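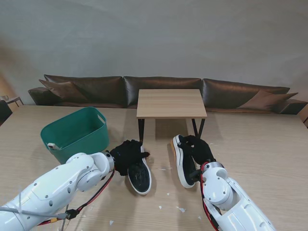 1/ Neves two-arm kit, week one
We've had the Neves kit from Vinitz on trial at Saltorano for 7 days. Two arms, two hands, gloves, cabling and a setup guide that runs 116 pages. We're trying it on shoes, picking up a pair and putting it back together. Notes follow.

2/ Setup took 58 minutes with two people. Most of that went to cables. The red and black ones run down along each arm, and I'd like a few more clips in the box to hold them. I bought my own.

3/ The gloves are the part I had doubts about. They're black with small raised nubs all over, and they go on over the fingers like any knit glove. Getting the thumb in straight took a few tries.
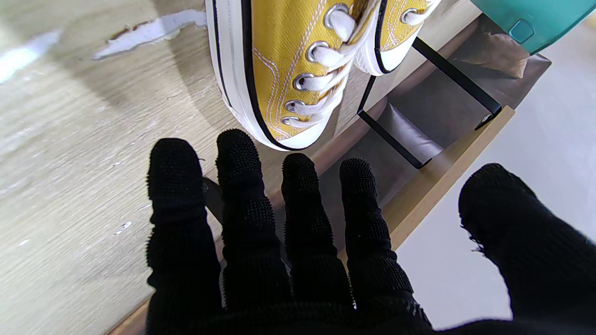 The thumb is also where the wear shows first. There are a few loose fibers on it already. Vinitz sells spare gloves in pairs only, so a worn right means buying a left too.

4/ Yellow canvas is easier for me to follow on the monitor than black. Against the black glove, a black shoe is hard to make out, and I lose track of where the fingertips are. I'd start new operators on the yellow pair.

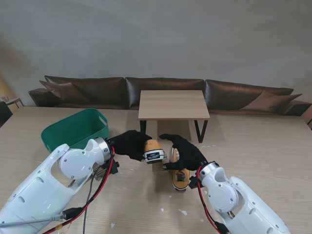

5/ Working both hands close together takes practice. I run the arms at the slow setting for this and would leave it there for the first month. The default speed is too fast for me with the hands this near each other.

6/ Support has been fine. I wrote in on a Sunday about a wrist offset and had a reply the next morning. Our ticket was number 1017, in case anyone at Flunedside wants to ask for the same fix.

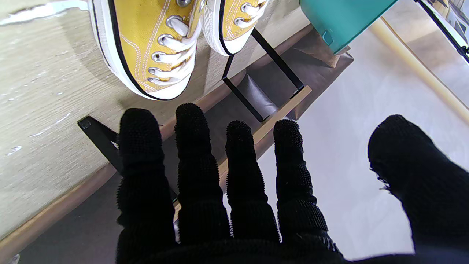
7/ Can you buy the hands without the arms?
Vinitz sells them separately, but the wrist adapter is extra and only comes in one size. Check your arm's flange before you order.

8/ The trial runs through March. Next I'm trying boots.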